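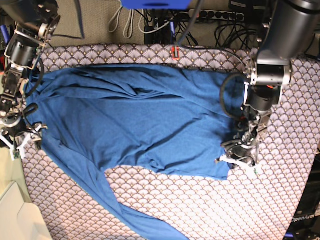
How do I dry a knitted top so it keeps its shape?

Lay it flat on a towel, pull it gently to its old measurements, and turn it over when the upper side feels dry.

I learned this after I ruined two good jumpers on the line. The water goes down to the hem and the cuffs, and the weight makes everything longer.

What you need

Two bath towels of a colour that doesn't run
A tape measure
A flat place away from the heater

Before washing

Measure the chest, the body length and one sleeve, and write the numbers on paper. My grey pullover has a chest of 105 centimetres, and I check it every time.

Washing

Fill the basin with cool water and a small spoon of wool wash. Press the garment down and leave it for ten minutes. Do not rub. Lift it with both hands underneath, never by the shoulders.

Taking out the water

Put the garment on the first towel, roll them together like a pastry and press along the roll with your forearms. My neighbour Higinio Ocampo kneels on his, and this works also.

Drying

Open it on the second towel. Compare with your paper and move the edges with your palms until the numbers agree. Close the buttons, if there are any. In March my kitchen needs a day and a half for a thick one. Change the towel if it becomes heavy with water.

Fold it only when the seams under the arms are dry, they are always the last.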